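Brush stands and paper weights on a glossy table

Calligraphy and Ink > Tools and Work Surfaces
8 replies

oblique_stroke
I practice on loose sheets on a wooden table with a hard gloss finish. The paper creeps during long horizontal strokes. I use a wood cube as a weight, 80 g on the kitchen scale, and it is not enough once there are several sheets under it. I also have an openwork stand that straddles the paper. Do people leave the stand over the sheet while writing, or move it off? Felt is not an option at the moment.

Marius Căpraru
Move it off. Any crossbar over the sheet limits the angle of the handle. A brush is held close to vertical for most strokes and you need clearance on all sides.

For the weight, 80 g is low. I use two bars at 258 g each, one at the top edge and one at the left. Steel, wrapped in cotton tape so they don't mark the paper.

tessellate
Disagree on the stand. With the crossbar low and the writing area in front of it, the bar gives you a fixed reference for the top margin. I have worked that way since April and my column starts are more even than before. Handle clearance depends on leg spread. Mine is wide enough.

Marius Căpraru
A pencil line does the same job and you can't hit it with your knuckles.

quillwort
What paper? This matters more than the weight. On the 100 gsm Lalmont the sheet stays put with almost anything on it. The thin Voicu practice sheets slide on each other before they slide on the table, so a heavier weight on the top sheet only helps if it presses the whole stack flat. Rumpled sheets touch at a few points and pivot around them.

oblique_stroke
Voicu, the thin one. They are rumpled, yes. I store them folded.

quillwort
Then flatten them first. Under a board overnight, 100 sheets at a time is fine. Practice with one sheet on a blotter and keep the rest off to the side. A stack under the working sheet is soft and the tip sinks in at the start of a stroke.

tessellate
Second on the blotter. A Serex desk pad also works if you can't use felt. The rubber side grips gloss varnish well enough. Wipe the table first, any dust and it skates.

Cube position is worth checking too. A cube in the middle of the sheet takes up the area you want to write in and holds one point. You have a second cube by the sound of it? Use both, on opposite corners.

oblique_stroke
There is a second cube. It usually ends up at the left side of the table doing nothing. Current layout, with the stand over the paper and one cube on it:
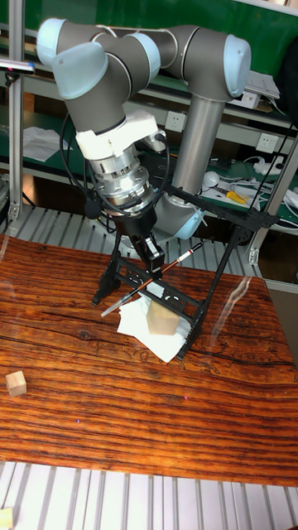
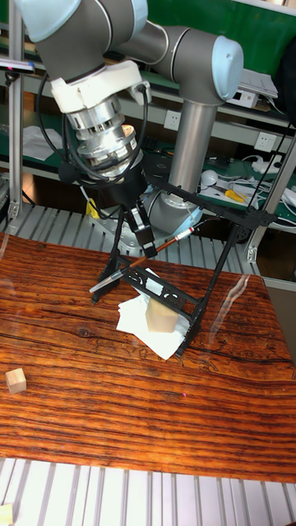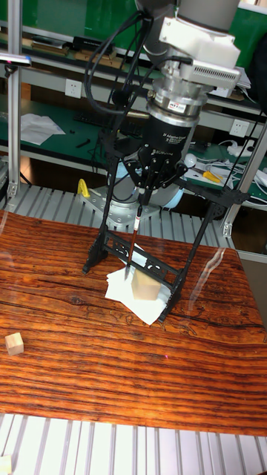

I can shift the whole thing toward the middle of the table if that helps. The stand legs take up more room than I expected and I have not tried turning it around yet. The alternative is to keep it only for hanging brushes to dry and buy a pair of bars. Tremon has a set with a cork base, but the listing gives the length and no weight.

Marius Căpraru
Ask them for the weight before ordering. Cork is fine on paper, less so if ink gets into it. My preference is still for plain steel and tape.

Try it with the stand off and both cubes on for a few sheets. If the paper still creeps, the cubes are too light and you have your answer without spending anything.

tessellate
Or leave the stand where it is and put both cubes along the top edge, behind the crossbar. Same cost. Run the same horizontal stroke on ten sheets each way and compare the drift at the bottom left corner.

oblique_stroke
Will do both. Sheets are going under a board tonight.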